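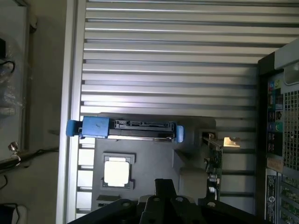 Open computer tower with blue-handled drive carrier

Medstead Upper Arm Blood Pressure Monitor
Item 859
Sold by Zerouali Home Health Supply

Overview
Who it suits
What's in the box
Features, and what we think of them
Cuff size
Taking a reading
Specifications
Customer questions
Returns

Overview

Blood pressure monitors are sold with a lot of big words. The maker's leaflet for this one uses "smart" on every page and "clinical grade" on two of them. We asked what "clinical grade" meant and got back a second copy of the leaflet. So we have left those words off this page and tried to say what the thing does.

The Medstead wraps around your upper arm, squeezes, lets go, and shows two pressure numbers and a pulse. It does that job well enough that we keep it in stock. We have sold it longer than any other home monitor in the store, and we have also talked a fair number of people out of it, mostly people who already had a working one in a drawer.

If your current monitor is in good shape, the cuff fits and your doctor's office is happy with its numbers, keep it. A new one won't make your blood pressure any lower.

Who it suits

Adults who have been asked to track their pressure at home and who have an upper arm that fits the cuff. It also works for a couple sharing one machine, as there are 2 separate user memories and a plain switch on the side to go between them. The switch is easy to bump. Look at which user is showing before you press start, or you will end up with your husband's numbers in your log.

Please talk to a doctor or pharmacist before buying if you are pregnant, if you have been told you have an irregular heartbeat, or if you have had surgery or lymph nodes removed on the side you plan to use. Home monitors can struggle with an uneven pulse. The box says this too, in very small print under the battery diagram.

It is not meant for children.

What's in the box

Monitor
Standard upper arm cuff with air tube
Four AA batteries
Zip pouch
Instruction booklet
Paper log, one pad

There is no wall adapter. The picture on the carton shows one plugged in, and we have complained about that. The adapter is a separate item and you can skip it unless you measure several times a day. The batteries in the box are a no-name brand and we would not count on them for long.

Features, and what we think of them

Large display. True, and the best reason to buy it. The digits are tall and dark on a light background. The date and the user number are much smaller, and Samah Slaoui at our counter needs her reading glasses for them.

One-button start. Also true. There are other buttons for memory and settings, but you can ignore them for day-to-day use.

Averaging mode. The monitor takes several readings in a row with a short rest between them and shows you the average. We like this one. A single reading can jump for all kinds of reasons, and people tend to panic over a high one or frame a low one. It comes switched off, and turning it on takes a long press of the memory button followed by a short one. The booklet gets this backward.

Irregular heartbeat symbol. A small heart blinks if the pulse was uneven during the reading. Moving or talking can set it off. It doesn't tell you what is going on and it can't rule anything out. If it keeps coming up, write down the dates and call your doctor's office.

Color bar. A strip beside the numbers goes from green to red. We would happily do without it. Your doctor may have set a goal for you that doesn't match where the strip changes color, and your doctor's goal is the one to use. You can't turn the strip off. One customer puts tape over it.

Memory. The maker advertises 2,000 stored readings. That is the total across both users. It is also far more than most people will ever scroll back through on a screen that shows one reading at a time, with no way to jump to a date. Use the paper log or a notebook.

Phone app. The app is called Ireck and it is free to download. It copies the readings over by Bluetooth and draws a graph. When it works, the graph is handy to bring to an appointment. When we tried it, pairing failed on one of the store phones and went fine on another, and we never found out why. It asks for your email, your birthday and your location before it shows you anything. We don't see what it wants with your location. The monitor works fully without it, and that is how most of our customers use it.

"Wellness score." A feature inside the app. It gives you a single number for the week. We could not find an explanation of how the number is made. Ignore it.

Cuff size

More bad readings come from the wrong cuff than from a bad machine. A cuff that is too small tends to read high, and one that is too big tends to read low. Measure around your bare upper arm, halfway between shoulder and elbow, with a soft tape.

The cuff in the box is marked to fit arms up to 42 cm. The carton calls this "universal fit," and it isn't. Taras Koval fits cuffs in our store, and his view is that the fastener gets weak well before the top of the marked range. If you are close to the upper limit, ask for the large cuff instead. If you have a slim arm, check the lower mark printed on the inside of the cuff, and don't just pull it tighter to make up for the slack.

Cuffs from other brands may screw or push into the socket. Please don't use them. The monitor is set up for its own cuffs, and a reading through someone else's is a guess. This goes for the bargain Amulska cuffs too, even though the listing for those claims they work with everything.

Taking a reading

Skip coffee, smoking and exercise for half an hour beforehand. Use the bathroom first. Sit in a chair with a back, feet flat, legs uncrossed, and stay quiet for five minutes. Rest your arm on a table so the cuff is level with your heart. The cuff goes on bare skin, just above the bend of the elbow, with the tube running down the inside of the arm.

Press start. Don't talk until it finishes.

Wait a minute and do it again. Write both down.

If you get a very high number, rest and repeat. If it stays very high, call your doctor's office promptly. If you also have chest pain, trouble breathing, weakness, numbness, changes in your sight or trouble speaking, call 911 and leave the monitor on the table.

Never change or stop a medicine on the strength of what this or any other home monitor shows. Call whoever prescribed it.

Specifications

Item number: 859
Type: automatic, upper arm
Users: 2
Memory: 2,000 readings, total
Cuff, upper limit: 42 cm
Power: four AA batteries, or adapter (sold separately)
Connection: Bluetooth, optional
Display: black digits, no backlight
Contains latex: no, according to the maker

No backlight means you will want a lamp on if you measure before bed. It should be on the front of the carton and it isn't.

Customer questions

Is it accurate?
The maker says it has been tested. We asked for the report and were sent a summary with no names on it. You can look up whether a given model has been independently validated, and we suggest you do that for any monitor, including this one. Then bring yours to your next appointment and compare it with the office machine, same arm, a minute or two apart. If they are far apart, we want to hear about it.

Is a wrist model easier?
Easier to put on, yes. It is also easier to get wrong, as the wrist has to be held at heart level. We would only go that way if an upper arm cuff won't fit or hurts too much. Ask your doctor first.

My readings at home are lower than at the office. Which is right?
Could be both. Plenty of people run higher in a doctor's office. Take your log along and let them sort it out.

Can I bill my insurance or use my FSA?
Some plans help with the cost and many don't. Call the number on your card before you order. Chaimae Sqalli can print an itemized receipt with the item number on it, but we can't promise what your plan will do with it.

Should I pay for the extended warranty?
We don't offer it anymore. It covered the monitor and left out the cuff, and the cuff is the part that wears out.

How do I clean the cuff?
Wipe it with a slightly damp cloth and let it air dry. No washing machine. We have seen what comes out.

Does it replace checkups?
No.

Returns

Unopened monitors can come back for a full refund. Opened ones can come back if they are faulty, with the cuff and pouch. We can't take back a cuff that has been worn unless it leaks, and we will test it for leaks while you wait.

If you would like to try the fit before buying, ask for Youssra Nasr or Taras at the fitting desk. There is no charge and you don't have to buy anything.

Page text checked by Omolara Ekwueme, pharmacist, 14 May 2022. The maker has changed the carton since then but, as far as we can tell, nothing inside it.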